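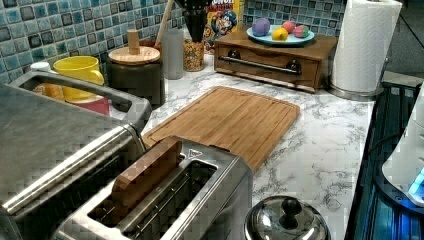 The practice kitchen at Zotik, toaster loaded with its wooden slice.

I had wanted to get out to Cisamham ever since Zotik started taking orders for the Jacquet, their wrist camera and gripper kit for small lab arms, and in November they finally opened the workshop to visitors. I went for the morning session and stayed until they were stacking the chairs. What a good day!

The workshop is at 1212 on the old canal road, up a flight of stairs that smells of machine oil and coffee. Annick Tessier met us at the top and took us straight to the kitchen, which I liked a lot, as I have sat through plenty of slides this year. It's a proper counter with blue and teal mosaic tile behind it, a paper towel roll, a yellow mug, a box of Cap'n Crunch, all the stuff you would have to reach around at home. The bread for the toaster is a block of wood with rounded edges, and it survives any number of drops (she told us this cheerfully, so I think there have been a few).

Most of the morning went to the cutting board. That sounds dull and it was the best part of the visit. A board lying flat on a counter is a miserable thing for a gripper, thin at the edge and wide everywhere else, and the kit's whole selling point is that the camera rides down at the wrist and keeps looking while the fingers go in. Baptiste Boyer had the live view on a big monitor so we could all watch the approach.

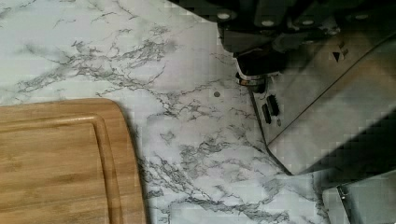
The marble pattern was Baptiste's choice. He said the early software used to take the dark veins for edges, and a plain white counter would have hidden the problem from them for months. I asked what happens on a glossy surface and got a very frank answer, that reflections still bother it and they suggest moving the lamp. I also asked about the picture quality, which breaks up into little blocks when a lot is going on. That comes from the compression on the cable link. There's a setting for it, but turning it up slows everything down, and they leave it where it is for demos.

Setup takes longer than the leaflet suggests. Bastien Bailly fitted a kit from the box for us, and the mechanical side was quick and pleasant, but the calibration made him start over when he bumped the table. I'd want a free afternoon for my own. The manual is good, though – big drawings, short sentences, and a page on cable routing that I wish every arm maker would copy.
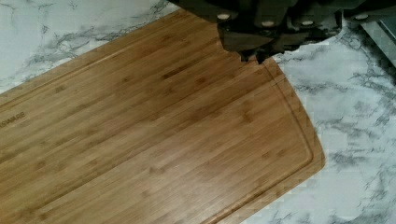 Coming at the board from its top edge is what Bastien recommends to beginners. You have to be patient with the height. Too high and the fingers skate over the wood, too low and they press into the counter, and the software gives you a small nudge control for exactly this. Several of us had a turn with it after lunch. I was hopeless at first, then less hopeless, then someone had to ask for the controller back. Clotilde Rolland, who had come over from a teaching lab, got the feel of it much faster than I did and was already sketching out a class on the back of her program.

Prices, as I know people will ask. The basic kit is 1008 euros, with one camera, and it comes with 2 sets of fingers. The practice pack is another 43 and gets you the wooden bread and some toy food, which I think is a bargain if you're going to teach with it. Clamps for the arm base are extra, and I'd have liked to see those in the box. Spare cables come from Fotport, and Annick warned us that the longer ones are slow to arrive.
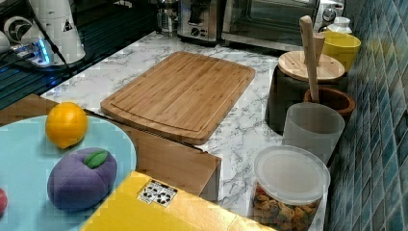

We finished up talking about clutter. Clotilde Aubert looks after the task list, and her view is that you should add things to the counter early, well before the arm is doing nicely, so you don't train yourself on a tidy kitchen that doesn't exist. Toy fruit on a plate, a canister of something colorful, a cardboard box pushed up close. She keeps rearranging it between sessions and doesn't tell the others, and Baptiste complained about this at some length while she smiled at him.

I've put my name down for a loan kit in the new year. They want it back after a month, with notes, and I've promised to try it on our scratched old steel bench, reflections and all. If you'd like to visit yourself, write to the workshop and ask for a morning slot. The kitchen gets crowded after lunch, and the controller is much harder to get hold of.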